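The long life of a borrowed toy

The toy library in Himwood opens at half past nine, and by ten the floor is hard to cross. Parents bring back what they took out last time, pick something new and sign the sheet by the door. A family may have two toys at home at once, for up to a month. The yearly fee is £11, and it has stayed there through two moves and one burst pipe.

Bent Vestergaard started it after his daughter lost interest in a marble run within a week of her birthday. He had grown up in a town where the public library lent out board games, and he wondered why his new one did not. The council offered him a storeroom behind the swimming baths. He put a notice in the baker's window and was given more than the room could hold.

"People were glad to get the space back in their houses," he says. "Half of it was missing a wheel."

The catalogue now runs to 2891 items, from rattles to a full-size puppet theatre that has to be collected by car. Jigsaws go out most in winter. Ride-on tractors have a waiting list from April until September, and Vestergaard has stopped taking bookings for them by telephone.

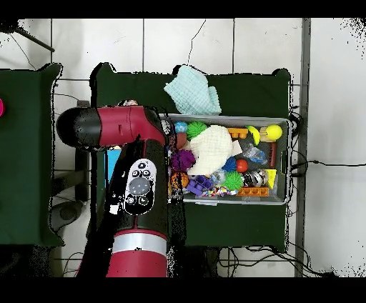
Storage takes up more of the work than lending does. Large toys hang on hooks or stand along the back wall, and small ones have to be kept together in a way that lets a child see what is there. A plain plastic bin like the grey one on the green table, filled with toys and with a handle cutout at one end, suits most of them well enough. Himwood tried cloth bags for a year and gave up. The bags sagged and the drawstrings came out – and parents tipped everything on to the floor to find one cow.

Chidubem Eze runs a smaller library in Perkudberg and has come to much the same view. She writes the number of pieces on a card and tapes it to the container. Missing parts are forgiven the first time. After that the family is asked to have a proper look under the sofa.

Eze keeps a drawer of spare dice, wheels and doll's shoes, and the two libraries post odd parts to each other when one is short. The last parcel from Perkudberg held a train funnel and the lid of a teapot. The teapot had been out of use since spring, and it was borrowed again the same afternoon.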